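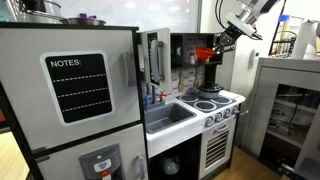 Photo: Bit-na Bae

Print this page | E-mail this page

The play kitchen corner

I've been meaning to put the little kitchen up here since April - it gets more use than my real one! Both my nieces head straight for it.

My favorite part is the fridge. It has a chalkboard on the door with NOTES: across the top and dashed lines to write on, and down below there's a water dispenser with a tiny red lever. The big silver pot lives on top, next to the lid with the purple knob.

The red bowl goes on the black shelf with the shaker, and the wooden spoon and spatula hang underneath. Soup again Thursday, I'm told.

Print | E-mail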